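2024-10-12

Computer guts all day, and I loved it! Got in before Tarmo for once, so I had my pick of the mugs and didn't have to listen to his radio. The tower was already on its side with the panel off, and I swear every time I look into one of these green boards I feel like I'm about eight and peeking under the hood of my uncle's truck.

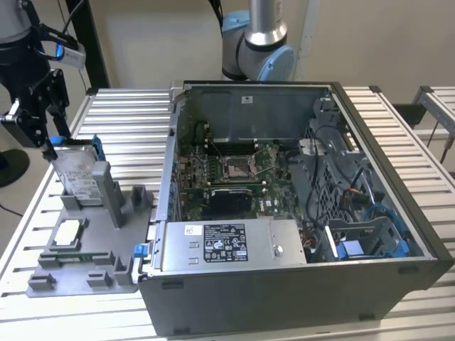
I've gotten very fond of the gray tray, even if Sandra still calls it "the dentist thing." It beats how I used to do it at Irkance, with parts lined up on a dish towel (and then somebody needs the towel). The hard drive gets its own slot, the little green strip has a place to sit, and I don't lose stuff under my elbow anymore. Cường wants another one with deeper pockets. I said fine, but only if he draws it, because I drew the last one and it ate most of August.

Lunch was leftover noodles from Ngân, so good, I have to get that recipe. Then more drives. I do like the blue plastic carriers with the rails down the sides, so much nicer than hunting for four tiny screws on the floor! 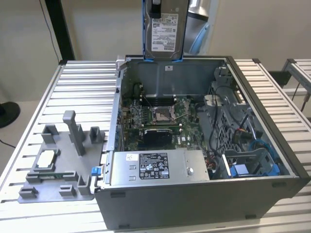
Still no word from Savley on the order, 17 drives and a bag of latches, and if it isn't here soon I'm calling them myself. Tài says be patient. Tài is always saying that.

I also need to put the processors somewhere sensible, they're in my desk drawer with the tea bags right now. And buy more tea. Feet hurt, going to bed.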